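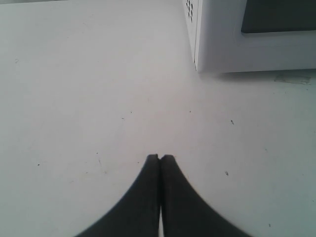

Siting and checking a countertop microwave on a plain white table

Written by Renato Tiongson
Last revised 20 Jul 2021

These notes cover a small countertop microwave with a side-hung door, a pull handle and two dials. They apply to a freestanding oven on an ordinary table or worktop. Built-in models have their own fitting kits and are dealt with on a separate page.

You will need a tape measure, a spirit level, two soft cloths, washing-up liquid and a microwave-safe jug or bowl. Allow half an hour, most of it for the cleaning.

1. Choose the position

Read the installation page of the manual first and note the clearances for the back, sides and top. They differ between makers, and the figure in the manual overrides anything written here. Check both side panels for vent holes. A panel with holes must not be pushed against a wall, a bread bin or a stack of plates.

Measure the table. Mine is a Ruser with a white top, 569 mm deep, which leaves 166 mm in front of the oven once the gap behind it has been allowed for. Hot dishes need to be put down somewhere, and that strip is the place for them. If the space in front is narrower than your largest plate, turn the oven slightly or use a deeper table.

The door opens to the left. Keep the left-hand side clear for the full swing, including the handle.

2. Set the oven down and level it

Lift from underneath with one hand on each side. Do not lift by the door handle. Put the oven down at the back of its position and bring it forward in short moves, lifting each time, as dragging marks a painted top.

Lay the level across the casing from left to right, then from front to back. Correct any tilt at the table legs. Packing under the oven feet tends to creep out over a few weeks. I used a Nanus levelling foot on one table leg and have not had to touch it since April.

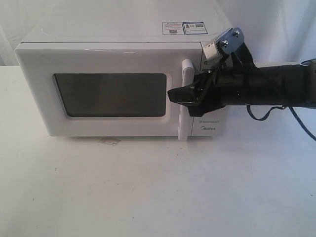

Stand the mains lead clear of the back edge so that it cannot hang where it might be caught. The plug should go directly into a wall socket, with no extension lead, and should stay within reach after the oven is in position. Leave it unplugged for steps 3 and 4.

3. Clean the table and the outside

Crumbs and grit under the feet will scratch a white surface, and they hardly show until the light falls across it. Look along the table from a low angle before wiping.

Wipe with a cloth wrung out in warm water and a drop of washing-up liquid. Work from the back of the table to the front. Dry with the second cloth. Do the door next: first the window, then the inner lip of the surround, where grease collects in the step. A cotton bud gets into the rounded corners.

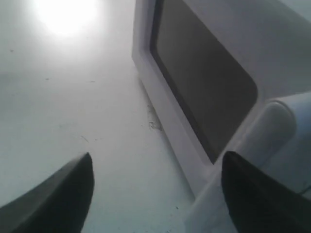 Small dark specks on the white surface beside the appliance.

Do not spray cleaner at the vents or the dials. Put it on the cloth. Leave the labels on the top of the casing in place and wipe round them, as they may be needed for a repair or a guarantee claim. Scouring powder and the green side of a sponge will dull glossy plastic. I use Bataineh cloths, but any lint-free cloth will do.

4. Check the door

With the plug still out, open the door fully and let go. It should stay put without dropping. Close it slowly and listen for the latch. Repeat 3 times.

Look at the hooks on the free edge of the door and at the slots they enter. Neither should be cracked, bent or clogged. Wipe the sealing faces on the door and the body, and remove any dried food with a damp cloth, not a knife.
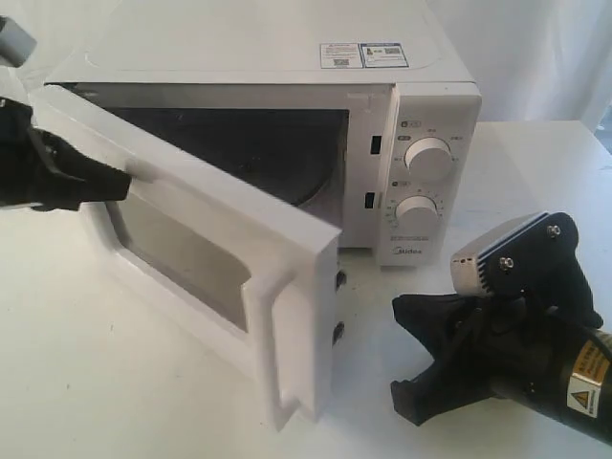

Door open: two black latch hooks on its edge, two slots in the body. The dials are on the right.

If the door sags, fails to latch or has a damaged hook, do not plug the oven in. Door repairs are a job for a qualified engineer.

5. Check the turntable and dials

Lift out the turntable plate, wash it and let it dry. Wipe the cavity floor. Refit the plate and turn it by hand through one full circle. If it rocks, it is not seated on the drive piece.

Turn each dial gently and feel for sticking. The lower one is the timer. Return it to zero before going on.

6. Test

Put a jug of cold water on the turntable, using 250 ml or the amount given in the manual. Close the door, plug in, select full power and set 3 minutes. The plate should turn and the fan should be audible. Open the door partway through. Heating must stop at once.

Take the jug out with an oven glove and stand it on a heatproof mat. I keep a cork one from Roletti in front of the oven. Set the timer to zero. Never run the oven empty.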